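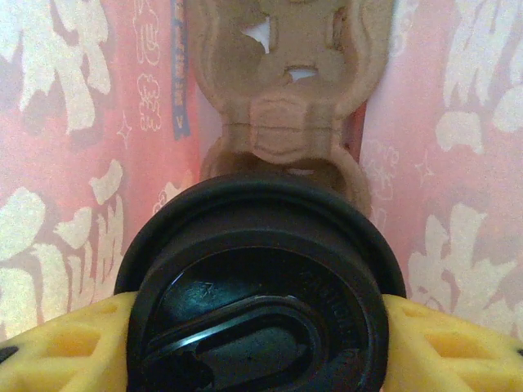
Prüfliste Trinkdeckel für Mehrwegbecher — Eingangs- und Umlaufkontrolle
Standort Jurnthorpe, Spülküche
Stand: 18. Januar 2021

Gilt für schwarze runde Kunststoffdeckel mit ovaler Trinköffnung. Becher und Henkel haben eigene Listen. Geprüft wird nach dem Spülen und vor dem Einsortieren. Das Los umfasst 500 Stück, gezogen werden 31.

## 1. Sichtprüfung außen

- [x] Außenrand umlaufend ohne Riss und ohne Ausbruch
- [x] Rand nicht verzogen, Deckel liegt auf der Glasplatte plan auf
- [ ] Oberfläche frei von Staub und Fusseln

**Kommentar:** Bei dem Deckel im Bild sind im Feld der Trinköffnung feine Schleifspuren und Staubpünktchen zu erkennen. Schleifspuren lassen wir durchgehen, solange man mit dem Fingernagel nicht hängen bleibt. Staub nicht. Der Deckel geht zurück in die Spüle, ebenso alle anderen mit Staub im Oval.

## 2. Trinköffnung

- [x] Lippe rund um das Oval glatt, kein Grat
- [x] Keine Kerben oder Bissspuren
- [x] Keine Verfärbung am Übergang zwischen Lippe und Fläche

**Kommentar:** Die Lippe glänzt, die Fläche innerhalb ist matt und etwas heller. Das gilt nicht als Abrieb und wird nicht notiert. In der letzten Runde sind deswegen gute Deckel aussortiert worden.

## 3. Prägung

- [x] Pfeil oberhalb der Öffnung vorhanden und tastbar
- [x] Schrift am Rand der Innenfläche vorhanden
- [ ] Schrift lesbar

**Kommentar:** Schwarz auf schwarz und flach geprägt, bei Deckenlicht kaum zu entziffern. Bitte die Handlampe seitlich halten. Wer die Schrift auch dann nicht lesen kann, trägt »n. l.« ein und rät nicht. Mit Clanier ist zu klären, ob die nächste Lieferung eine tiefere Prägung bekommt.

## 4. Sitz und Dichtheit

- [x] Deckel lässt sich mit einer Hand aufdrücken
- [x] Hält beim Kippen auf 45 Grad
- [ ] Kein Tropfen am Rand nach einer Minute

**Kommentar:** Zwei Deckel der Stichprobe haben getropft, beide auf Bechern von Manríquez. Auf den Bechern von Clullow war alles dicht. Vor der Wiederholung Becherrand abwischen, Kalk macht hier viel aus.

## 5. Lagerung

- [x] Deckel stehen im Korb hochkant, nicht gestapelt
- [x] Korb beschriftet
- [ ] Bestand im Blatt nachgetragen

**Kommentar:** Im Blatt stehen noch 1.303 Deckel. Davon sind seit der letzten Zählung ungefähr 142 ausgemustert und nicht abgezogen worden. Bitte neu zählen, nicht rechnen.

## Ergebnis

Los bedingt freigegeben. Offen sind:

1. Deckel mit Staub nachspülen und Punkt 1 wiederholen
2. Dichtheit mit gereinigten Manríquez-Bechern nachprüfen
3. Bestandsblatt berichtigen

Nächste reguläre Prüfung im Mai — falls vorher neue Ware kommt, gleich bei Eingang.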